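Does a pushing robot belong in a classroom? Rupert Holzer isn't sold

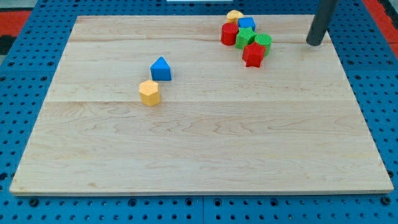

The Mandagi arm at work on the block-sorting task, with a plain rod for a tool.

Rupert Holzer has been reviewing teaching robots for 14 years, and he reads the brochure before he opens the box. The one for Mandagi, a tabletop arm kit from Driltico, promises a machine that "understands what you want." He underlined that part.

"It pushes blocks with a stick," he says. "I have no problem with that. Pushing is hard to do well. But understanding is a big word for a sales sheet."

The kit comes with an arm, a rod and a bag of plastic shapes: stars, cubes, cylinders and so on, in a few bright colors. You type an instruction and the arm tries to slide the right piece to the right place. Holzer ran it for 2 weeks in his shop.

He says it did best when a block stood off by itself. Ask for a green star in the middle of a bunch and things got messy. "It shoves the neighbors. Then it wants to fix the neighbors. I went and made coffee."

Edivaldo Marinho, who handles school sales at Driltico, has heard this before. He says crowded layouts are the point of the kit. "If every try worked, the students would have nothing to figure out," he says. He also says an update in September will help with tight groups.

Holzer has been promised updates by other companies. He bought a Sikside arm on the strength of one and is still waiting.

Then there is the subscription. Mandagi costs $1,000, but the language feature stops after the first year unless the school pays again. Marinho calls the renewal "modest" and would not give a figure for it.

"Then I can't tell a teacher to buy it," Holzer says. "Give me the price in writing and I'll run the whole thing again."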